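From: Kirstin Laing
To: workplace-automation list
Date: August 28, 2021
Subject: Re: Tondarley dining room, table clearing and staff hours

Yen-ting Yang wrote:
> The Hallis site has had the two-arm unit on table clearing since July.
> Before we agree to the same at Tondarley I would like to know what
> happened to the hours. The vendor sheet only gives items per shift.
> Also, who resets the table when it stops partway through?

Yen-ting,

Hours first. Contracted hours at Hallis did not change. The dining staff were clearing and resetting 338 place settings a day by hand, and the unit now takes 129 of those. The time went to meal service and to the dish room, which had been short since the spring. Two people asked to move off the dish room again and that has been done.

The work left over is different in kind. Staff now sort by exception: anything stacked, anything with food left on it, and all glassware stay manual. Flatware is slow. The grippers take a spoon or fork one at a time, and a fork lying across a plate has to come off before the plate can be lifted.
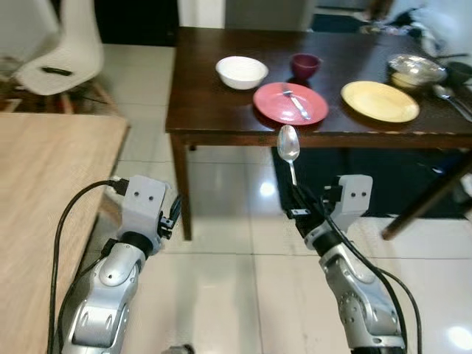

Does a person have to stay in the room while the arms are running?

Under the current site rules one trained person stays within reach of the stop button, and that person may do other work at the next table. The rule came from the floor staff and I would keep it at Tondarley.

On resets: a stop partway through is cleared by whoever holds the shift key. They release the item by hand, return the arms to the rest position and log it. Median time is about 2 minutes. The log form is the Nolach one with the part number field removed. Please do not let the shift key become an unpaid extra duty. At Te Moana it did, and the matter was settled only after the grade was rewritten.

Training is 300 minutes per person, on paid time, split over several shifts. Night staff need their own sessions.

I can send the Hallis rosters from before and after with names taken out. Tell me which format you can open.

Kirstin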